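Tuesday, September 6, 2022

1/ Spring clean, day 2. Today's victim is the odds and ends drawer, plus the orange wooden tray I bought at the Kinville market in May and swore would keep me organised. Reader, it did not.

2/ Ground rule this year: everything gets picked up once. It goes back in a compartment or it goes in the bin. No "maybe" pile. My maybe pile last year had its own postcode.

3/ Tray on the floor, bin right next to it, fresh black liner hanging well over the rim. I used to trim the liner neat and it slid in every single time. Leave the extra – you'll be glad of it when you tie it off.

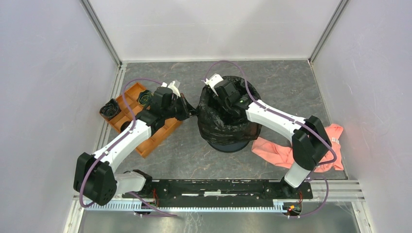 4/ Things I'm keeping: spare keys, the good tape measure, batteries that still work. Things I'm not: takeaway menus (Castellanos changed theirs ages ago), dried-up pens, and what feels like 1000 bread tags.

5/ A few people asked about the dividers. They're thin wood and mine are fixed, so if you've got long stuff like scissors, measure first! I didn't. The scissors now live in the kitchen.

6/ Old batteries don't go in the bin btw. I keep a jar for them and drop it off when it's full.

7/ Kettle's on. Linen cupboard tomorrow – send your fitted sheet folding tips, I've got 9 of the things and not one of them is flat.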